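Falenitz Winter Fair: Vendor and Exhibitor Guide
Section 6. Setting Up Your Table
Revised 2/10/22

Read this section before you load your car. Questions about table assignments go to Amnuay Boonyarit at the vendor desk, inside the Lloyd Street doors.

6.1 Check-in
1. Enter from Lloyd Street. The Litville Avenue gate is for food trucks and the stage crew only.
2. Give your table number at the vendor desk and pick up two badges and a parking card.
3. Unload at the curb. You have 27 minutes per vehicle.
4. Move your vehicle to the back lot before you start setting up.

Note: Tables 1 to 67 are in the main hall. Higher numbers are in the gym, next to the music stage.

6.2 Table and display
1. Find your number on the floor tape. Do not move the table off its marks.
2. Cover the table if you wish. Cloths must stop short of the floor on the aisle side.
3. Keep shelves and racks within the width of your table.
4. Store extra stock under the table or behind your chair.
5. Post prices where visitors can read them.

CAUTION: Do not tape or pin anything to the walls. Repairs are charged to the vendor, with a minimum charge of $200.

6.3 Power and sound
1. Outlets are shared. Use one only if your confirmation letter says "powered."
2. Bring your own grounded extension cord and tape it flat.
3. Turn off speakers during stage sets. Billatico plays the opening set in the gym, and a printed schedule is at the desk.

Note: Battery lamps are allowed at every table. Candles are not.

6.4 Packing up
1. Stay open until the closing announcement.
2. Clear the table completely, fold any cloths and check the floor for tags and small items.
3. Take all boxes with you. The hall has no recycling pickup that night.
4. Return badges and the parking card to the desk.

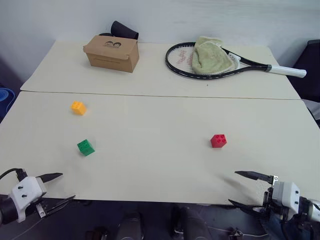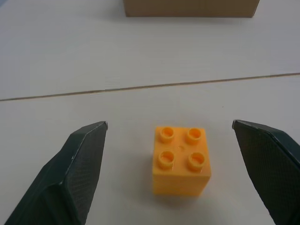

Left: cardboard box with the lid closed. Right, or second on small screens: toy building brick on a tabletop.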